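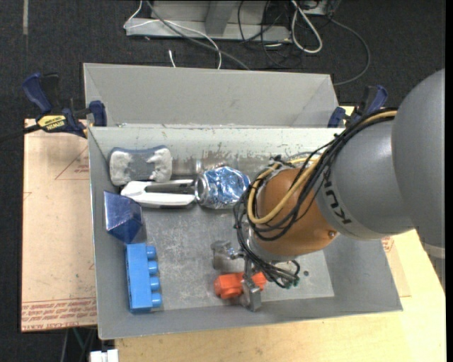 A KUKA arm at the sorting bin, Wusteck open day.

The Wusteck open day is a public demonstration of robot picking, held by the Mernesance laboratory in its hall at Wusteck. The first edition took place in July 2022 and received 126 visitors, in groups of at most 22 persons. In the main demonstration, named Jondetti, an arm with a two-finger gripper must take mixed small objects out of a metal bin. The objects include a drinks can, a toy brick and a pyramid. Inmaculada Cordero, who led the demonstration, answered questions between the rounds. A second edition was announced for October. See also: Gittins (gripper).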